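How a Two-Armed Robot Learns to Tidy a Workbench
Young Makers Pages, Nundel Community Workshop
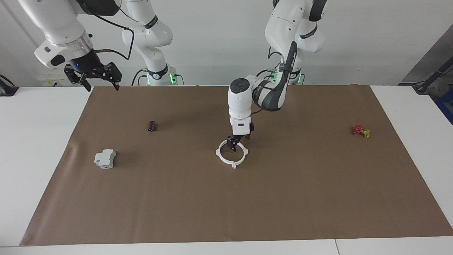
The Nundel Community Workshop is a place where families share tools, tables and ideas. In March, members of the workshop began a build called Wimalari. The goal of Wimalari is to teach a pair of robot arms to pick up small parts and put them where they belong. This may sound like an easy job, and for a person it is. For a robot, every object is a new problem. A thin white ring lies flat on the paper, so a gripper must reach down to it with great care, while a valve with a red wheel gives the fingers several different places to hold. The members of Wimalari chose parts of different shapes for exactly this purpose.

What is a robot arm?

A robot arm is a machine that moves somewhat like your own arm. It has stiff sections, called links, and places where it can turn, called joints. Inside each joint is a motor. When several motors turn together, the end of the arm can travel to almost any spot within reach.

Try this at your own table. Keep your elbow pressed against your side and reach for a pencil. Now let your elbow move and reach again. Your second reach was easier because you used more joints.

What is a gripper?

At the end of the arm is the gripper, the robot's hand. The Wimalari grippers are called parallel grippers. They have two fingers that slide toward each other and stay side by side, like two books being pushed together on a shelf. Two fingers are enough for a surprising number of jobs, but the gripper must be turned the right way before it closes.

How does the robot know what to do?

A robot does only what its program tells it. The members of the workshop wrote a set of steps for each part:

1. Find the part.
2. Move the gripper above it.
3. Turn the gripper to match its shape.
4. Lower the gripper and close the fingers.
5. Lift the part and carry it to its tray.

Each step can go wrong. If the gripper is a tiny bit too far to one side, it may push the part away. When this happens, the members write down the mistake, change one number in the program and try again. The Wimalari notebook now holds 380 tries, and 42 of them were made with the ring alone.

Why does the table have a paper mat?

Plain brown paper makes a calm background. Light and dark parts both show up well on it. Paper is also easy to replace when it becomes worn or marked.

Staying safe

Robot arms are strong, and they do not feel it when they bump into something. The workshop has these rules for all visitors:

Stand behind the yellow line while the arms are switched on.
Tie back long hair and roll up loose sleeves.
Ask an adult member before touching any part or cable.
Know where the stop button is -- every visitor is shown it first.

Words to remember

Link: a stiff section of a robot arm.
Joint: a place where the arm can turn.
Gripper: the tool at the end of the arm that holds things.
Program: the list of steps a robot follows.

Young makers aged eight and older may attend a Wimalari session with a parent or guardian. Each session lasts 40 minutes. Please speak with Parisa Mazandarani at the front desk to reserve a place.

Page last reviewed 2023-04-01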